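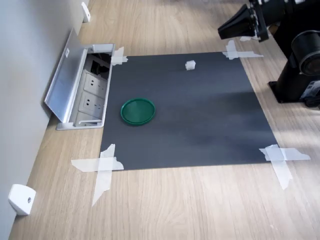 How small can a work area get before a home-built arm stops being useful for learning pick and place? Smaller than we expected, as long as the surface stays put and the light is handled in the training set instead of in the room.

3. Workcell and task setup

3.1 Table and mat

The cell was built in the shared workshop at Lovedville, on a table that was already there. Oak-colored wood top, power outlets recessed in it, wall on one side. We did not want to drill more holes than the base plate needed, so everything else is held with tape. Figure 1 gives the layout: dark mat in the middle, tape crosses on the four corners, arm base to the right of the mat, outlet box to the left.

Figure 1. Workcell with the green lid and the white cube on the mat. Gripper parked above the table past the upper-right tape cross.

The mat does two jobs. It gives a plain dark background for segmentation, and it marks the limits of the reachable area we allow in software. Anything outside the mat is treated as off limits by the planner. The tape is semi-translucent and was torn by hand, no effort made to get the pieces the same size. This matters a little. In early trials the segmenter picked up the tape ends as objects, mostly the bigger ones at the near corners. We masked a band along the mat border and the problem went away, at the cost of some usable area.

We tried screwing the mat down on a sheet first. Worse. The sheet lifted the surface and the arm calibration had to be redone every time someone leaned on it. Tape on wood is cheap and it can be redone in a few minutes - we replaced it whenever a corner started to lift, then re-ran the calibration check.

3.2 Objects

Two objects only. A round green plastic lid with a raised rim, and a small white cube. They were chosen because they fail in different ways. The lid is wide and low, so a top-down grasp has to catch the rim and a small height error means the fingers close on nothing or press into the mat. The lid is also shiny, and highlights move around on it as the arm gets close. The cube is easy to grasp but small, and against the pale patches where sun falls on the mat the contrast drops.

The task is: pick up the cube, set it in the lid. Success means the cube rests inside the rim with the gripper open and clear of both. A cube leaning on the rim counts as a failure, even if it would of stayed there.

Start positions were drawn at random inside the masked area with a minimum gap between the two objects. The operator places them by hand using a projected overlay on the monitor. Placement error was not measured. We do not think it matters since the positions are only there to spread out the data.

3.3 Arm and controller

The arm is a kit build with a modified wrist. Finger geometry is flared and angular. Control runs on the Oltar board, firmware by us, with motion commands sent over a serial link from a desktop PC. Planner is Uvetti, a small trajectory library written in the same workshop for an earlier pen plotter and patched for six joints. Not elegant. It does straight lines and joint moves, with a speed cap, and that was enough.

Joint limits are set in two places, firmware and planner, and they should agree. For the first part of the collection they did not. The firmware limit on the shoulder was tighter, so a few reaches to the far left of the mat stalled without an error message. Those episodes were removed.

Rest pose is above the table, off the far right corner of the mat. We picked it so the arm throws as little shadow as possible on the work area between episodes. The base still shades the wood near it in the afternoon.

3.4 Light

No blinds, no lamp. The workshop gets direct sun from the right for part of the day and the wall side stays even. We first planned to control this and gave up. Instead, episodes were spread over the day and the capture hour was logged with each one, so that results could be split by it later (Section 5).

3.5 Data

Collection began on April 15, 2022 and ran on and off until October. All episodes were teleoperated with the Oyelaran handheld controller, at the same speed cap used for autonomous runs.

Total recorded: 3000 episodes
Removed, joint limit stalls and operator mistakes: 121
Kept: 2879
Held out for testing: 585

The held-out set was drawn by session, never by single episode, otherwise near-identical lighting ends up on both sides of the split. We made that mistake in a pilot run of 123 episodes and the scores looked much to good. The pilot data is not used anywhere in this paper.

Each episode stores joint positions, gripper command, the camera stream and a success flag entered by the operator. Flags were checked a second time from the last image of the episode. Where the two disagreed we kept the second one.

3.6 Power and wiring notes

For anyone repeating the build. Supply for the arm and supply for the PC should go to separate outlets if the table allows it. With both on one strip we saw resets on the Oltar board when the gripper closed hard. Keep the outlet lid inside the collision model in its open position, even if it is usually shut during runs. The planner does not know about it otherwise, and a low sweep toward the wall can reach it. Same goes for anything mounted low on the wall - add a simple box, leave margin, move on.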